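parcel-facedown-notes

README, last touched 08/06/2024

Notes and labels for mailing bags being turned so the waybill is on top. Bags, film, labels, where the print ends up. Put together in a hurry for Jekora, will tidy later.

What's in here

- bags.csv, one row per bag, 2000 rows
- labels.csv, which side the waybill is on, plus condition
- photos/, stills, same IDs as the rows
- film/, 545 stills with loose plastic in them, kept apart from the rest
- wording.txt, sign text and translations

The film folder

Plastic film and soft mailers look alike up close. Gray, creased, shiny on the folds, half see-through where it's pulled thin. Our first labels called everything "bag" and that was wrong. Film is now its own class. If it's a sheet with no print and no sealed edge, mark it film. Foil-looking stuff goes in film too, column finish = shiny.
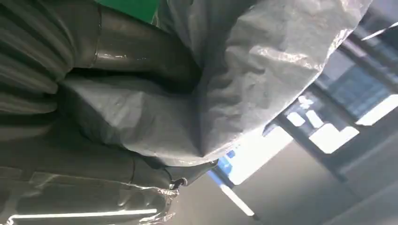 Labeling rules

1. Waybill up = up. Waybill down = down. Can't tell = unk. Use unk, please, it's not a failure.
2. Printed text on the bag itself is not a waybill. Store names, recyling marks, warnings, all just "print".
3. Red marks: note them in color_print, even small ones. Don't read meaning into them.
4. Text sideways is fine, leave the photo as is. Do NOT rotate. Version 1 had a mix of rotated and not, took ages to undo.
5. Creases over the text: if you can't read it, put illegible. No filling in from memory.
6. White and translucent are two columns. A bag can be both.

Sign wording

The sign at the station says 请将面单朝上放置, "please place the waybill facing up". White characters on dark for the first part, the last part on yellow with chevrons. wording.txt has it as one string. Griva's copy of the labels split it in two at the color change and then the second half got lost on import, so keep it whole.
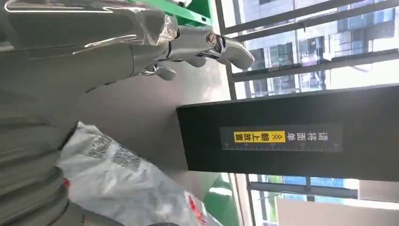

Same goes for the English. One line, lower case, no period. "Waybill" everywhere, "shipping label" only in the old Wallner rows, which we haven't gone back to yet.

Known problems

- Glare. Overhead lights on plastic wipe out small print. Flag glare = y.
- Rows from the first batch have no finish column. Blank means not checked, it doesn't mean matte.
- Some film stills have a bit of bag in the corner. Labeled film anyway, might change.
- bags.csv has two date formats. Sorry. Sort by ID.
- IDs above 3000 are re-shoots, same bag as the row in the column prev_id. Dont count them as new bags.

Privacy

Names, phone numbers and adresses on waybills get blanked before anything goes in photos/. If you spot one we missed, send the ID and take the file out of your copy.

Use

Fine for internal work at Jekora and Nomero. Ask before passing it on. Condition values are ok, creased, torn, unk and nothing else, lower case.

To do

- finish column for the first batch
- Wallner rows to "waybill"
- second pass on unk, August if there's time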